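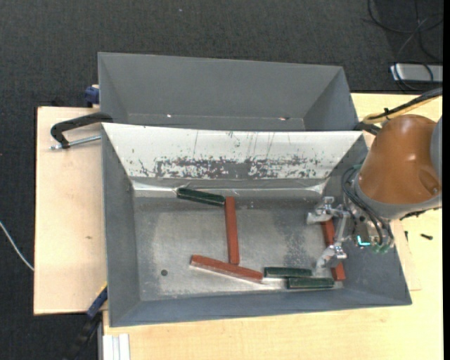 Trimcombe, observation suite fit-out
Notebook, March, second entry

09:10. Walked the floor before the electricians arrived. Partition studs on the corridor side are up in rooms A through D. Room E is waiting on a revised door position. The old corridor wall between the former reading office and the file room is down to the slab, and the slab is out of level across the join. Worst reading is at the threshold of C. Feather it before the carpet tile goes down, otherwise the door undercut will have to be increased and we lose the acoustic seal.

Drawing set in use is revision 2. Any print with the waiting area shown on the north side is the old one. Found a copy of it taped up by the freight elevator and took it down.

Partitions

Wall type between therapy rooms and observation corridor: staggered stud, two layers of board on the room side, one on the corridor side, batts full height. Board runs to the deck, not to the ceiling grid. In B the inner layer stops at the grid for most of the back wall. Marked it in orange crayon. It has to be extended before the second layer covers it. Sealant at head and base in all rooms, both layers. Electrical boxes on opposite faces must not share a stud bay. Three locations in A and B break this rule. Move the corridor side box in each case. The room side heights are fixed by the furniture layout.

Penetrations above the grid are still open in D. The existing hot water line passes through at a slant and the sleeve is too tight to pack. Cut it out and resleeve.

Observation windows

Glass from Kevotitz arrived and is stacked in the receiving room on edge. Checked sizes against the schedule. A, B and C match. D is narrow by more than the frame can absorb, and the schedule is at fault, not the supplier: the D opening was widened when the column enclosure was reduced and the line in the schedule was never changed. Reorder. Lead time unknown until they reply.

Mockup results from the temporary frame in A, lights as they would be set during a session:

Room side, at seated eye height: 600 lux
Corridor side, blinds closed, door closed: 37 lux
Corridor side, door to main hall open: 197 lux

With the hall door closed the corridor can't be made out from the room unless you put your face to the glass. With it open, a person standing in a light shirt is plainly visible from the therapist's chair. A vestibule was dropped from the plan at the budget review. Options now are a heavy curtain inside the hall door, a closer with a short delay, or dimming the hall fixtures nearest the door. The curtain is cheapest but it will collect on the floor track and somebody will tie it back. My preference is the closer plus dimming on the two nearest fixtures. Both can be done inside the present electrical scope if the switch leg is split now, before the hall ceiling closes.

Corridor finish: the matte dark paint sample is acceptable. The satin one throws a reflection of the exit sign onto the glass in B. Exit sign stays where it is, code location.

Sound

Quick check between A and B with the pink noise source at conversational level, B door gasket in place, A door gasket missing. Speech was audible in B as a murmur, words not intelligible at the center of the room. Near the return grille words could be picked out. Path is the duct, not the wall. The lined transfer elbow shown on the mechanical sheet is installed in A and absent in B. Repeat the whole test when the elbow and the A gasket are in. Numbers from today are not worth recording.

Background noise from the fan coil in C is higher than in the others. Filter rack rattles. Tightened by hand and it dropped, came back after the unit cycled.

Recording equipment

Rack goes in the closet off the corridor, bottom two spaces left blank for air. Rao units for the room audio, one per room plus a spare. Ceiling microphones are to be placed over the table, not over the center of the room. The reflected ceiling plan has them on center. Offset in A is toward the window wall, in B and C toward the door. Pull extra cable and coil it above the grid so they can be shifted after the furniture is set.

Conduit from D to the rack has four bends without a pull box. Won't pass. Add a box above the corridor door.

Indicator light outside each room to be wired to the record state, not to the room lights. As wired in A today it follows the room lights. This matters for consent: the form says that a lit indicator means the session is being recorded. Flagged to the electrical contractor in writing.

Furniture and flexible layout

Tried the Dristetine folding tables in A in the three arrangements on the plan. Single client and family layouts both fit. The small group layout fits only if the storage unit moves off the window wall, where it also blocks the lower part of the observation view for anyone working on the floor. Move it next to the door. Check swing clearance, should be fine with the handle set vertical.

Table casters lock on tile. On the carpet sample they creep when leaned on. Ask for the larger caster.

Window sill height was set for seated adults. For play on the floor the near strip below the glass is out of sight from the corridor stools. Either raise the stools or keep the play mat back from the wall. Tape line for the mat to be marked after carpet.

15:40. Open items

Level threshold at C
Extend inner board in B
Relocate three boxes, A and B
Resleeve hot water line, D
Reorder D glass, correct schedule
Split switch leg in hall
Lined elbow, B
A door gasket
Fan coil rattle, C
Pull box for D conduit
Indicator wiring, A, then check the rest

Door position in E still not confirmed. Held the framing crew off that wall until it is.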